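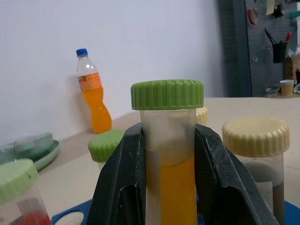
Good morning, my name is Hae-won Son, and I will speak on keeping sample tubes in order in a small teaching lab. Many students think the cap color tells them what is inside. At our bench in Pellivdale a green cap can sit on an orange-yellow liquid, and the same green can sit on a red one. So please read the label first – the cap comes second.

(Slow down at this part.)

When I take a tube out, I say its name and put it back in the same hole. 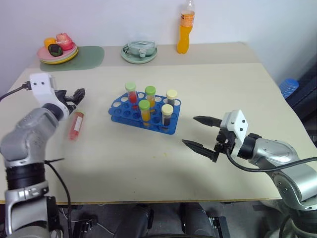 The rack also needs a fixed place, and I mark mine with tape at two corners. At the end I wipe the table and check the list.
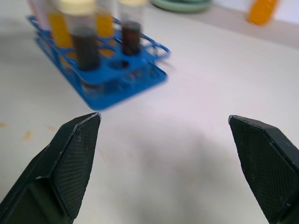 Yoon-hee Ji asked me in February if tape is enough when 4 groups share one rack. My answer: give each group its own row.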